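Pencil pouch lining keeps bunching up at the zipper
Sewing and Small Bags > Repairs and Alterations
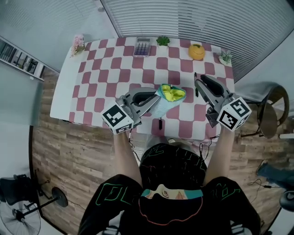 plikfan45
Posted Nov 25, 2023
I've been sewing small zip pouches from the Pliketti pattern since September and I still can't get the lining to behave. The shell goes together fine. Once the pouch is turned, the lining creeps up toward the zipper and catches in the teeth. I use a bright yellow lining inside light blue, which makes it easy to find a pen at the bottom, but it also means every bit that pokes out at the top shows. Interfacing is on the shell only. Do I cut the lining smaller, or topstitch it down, or both?

haverford_hems
Cut it smaller. I take a quarter inch off the width and the same off the depth. The pattern has you cut shell and lining from one piece and that is the whole problem. Extra cloth has to go somewhere.

stitch628
I would topstitch first and leave the size alone. If you cut the lining smaller, the pens end up pulling on the lining seam and it goes at the corners. I had one split after two weeks in a school bag.

haverford_hems
Then your seam allowance was too narrow. I have made 45 of these for the craft table in Haverford and none came back with a split corner.

stitch628
Mine was three eighths, same as the pattern. We may be using different fabric. Mine was a thin poly lining and it frays if you look at it.

plikfan45
Mine is plain quilting cotton, prewashed. I should have said that. The zipper is a 6 inch nylon coil.

oldthimble
With cotton you can do both. Trim a small amount off the lining, an eighth is plenty, then press it hard away from the teeth and topstitch close to the fold. Use a zipper foot. Press before you topstitch, not after.

Also check the ends of the zipper. If the tabs are bulky the lining gets pushed up there first, and no amount of trimming in the middle will help.

sumanberg_sews
Agree on the tabs. The Sumanberg shop sells a thin tab tape in a pack of 198 pieces, which is far more than anyone needs, but it lies flat. Folded cotton scraps work if you grade the layers.

haverford_hems
Still say a quarter inch. An eighth disappears once you turn it.

oldthimble
On a big pouch, sure. On a pencil size one a quarter makes the inside tight – you feel it when you put a calculator in.

plikfan45
Calculator is the reason I make them this size, so I'll go with an eighth and the topstitching. I have one cut out already, so I'll trim that lining tonight. Is 3.0 stitch length OK for the topstitch?

oldthimble
3.0 is fine. I use a bit longer on the Pusbridge canvas but you don't need it on cotton.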